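Shirt folding notebook, Girna project
November, started after lunch

Picking this up where I left off before the break, and writing more than I should because Silviu asked me to put down everything we keep telling each other across the table and then forgetting. So, Silviu, you asked for it!

We are still on the shirts. The plan for Girna is the same as it was: people do the folds with the hand-held grippers, the grippers record where they went and how wide the jaws were open, and Ya-wen's training run gets the lot at the end of the day. I love this way of working, I have to say. After two years of Brirnix and its joysticks, where every sleeve felt like picking up a sock with a crane, it is a real pleasure to hold the thing in my own hand and just go and get the collar.

The navy shirt is still the hard one. Dark cloth, soft cotton, and once it has been bunched up it is murder to find the hem. Tincuța thinks we should start every take from a proper crumple and I have come around to her side. If we always lay it out nicely first, the policy learns to fold shirts that somebody else has already half folded (this is exactly what went wrong with the towels, see the Lazăr pages).
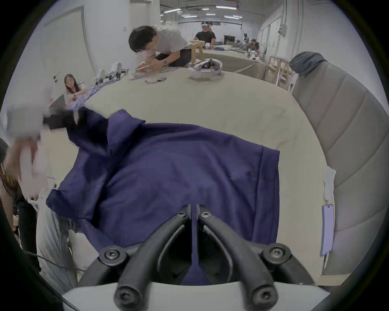
How many takes of one shirt do we need before moving to the next?
We settled on 60 good ones per shirt, per person. Ya-wen tried training on fewer and the arm kept closing its fingers a little short of the cloth. Past 60 she saw very little change, and people get tired and start folding badly, so change shirts and change hands at that point.

Tally as of the afternoon break: 64 takes from me on the navy, of which 3 are bad. One I dropped the sleeve and grabbed it again without thinking, one I talked to Nelu and drifted off with the right gripper pointing at nothing, and one has a gap in the tracking. I left them all in the folder with a note, please don't delete them. Ya-wen would like to look at the dropped sleeve because she thinks a recovery might be worth keeping. That makes 2532 for the whole project, counting the towels.

Things I noticed about my own hands today. I go in much too fast with the right and then wait for the left to catch up. When I play it back it looks jerky, a bit like someone swatting flies. Tamara is far smoother, and when I asked her how, she said she breathes out on the way down. I tried it and felt silly and then my next few takes were the best of the day, so I am passing it on. Also: pinch the cloth a little in from the edge. Right at the edge it slides out as soon as you lift.
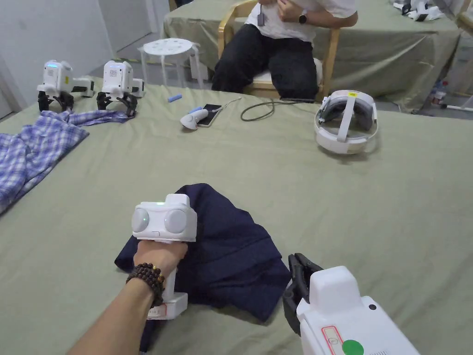 Two grippers at once

Most of what I did after the break was the two-handed lift, both jaws on the navy shirt, up together, a small shake, and down. It's harder than it sounds. Your own two hands know about each other, and with the grippers on I lose a good part of that, so I end up staring from one to the other like I'm at a tennis match. What helped was choosing one to look at (the left, for me) and trusting the other to follow along.

Close the left first, hold still for a breath, then close the right. Silviu would rather have both close together, as it's quicker, and I said I'd do a batch each way so we can compare them fairly. 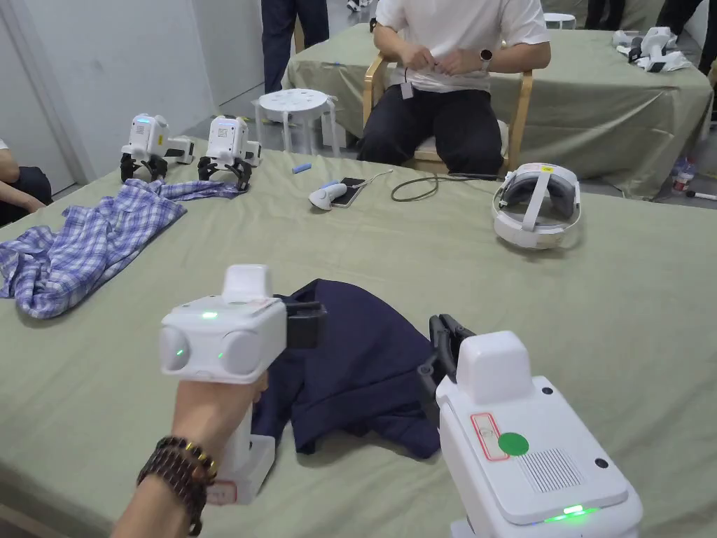 I haven't done his batch yet, only mine, and by the time I'd finished my wrists were ready to stop. Nelu has offered to do the both-together ones and I think that muddles the comparison, two people and two methods, so if he does them he should do a set of mine as well. Nelu, sorry, I know that's twice the folding.

The Totinus firmware: left gripper reported its jaw as slightly open when it was shut tight. Closed it fully, ran the zero routine, fine after that. I'd check it again first thing, before anybody records, as it did the same at the start of the month and I only caught it halfway through a batch.

Still to do: checked shirt from a full crumple, buttons done up and then undone. Ask Tincuța whether she wants the collar facing the person or away, I have it both ways in my notes and can't tell which was the later one. Copy the takes across before going home.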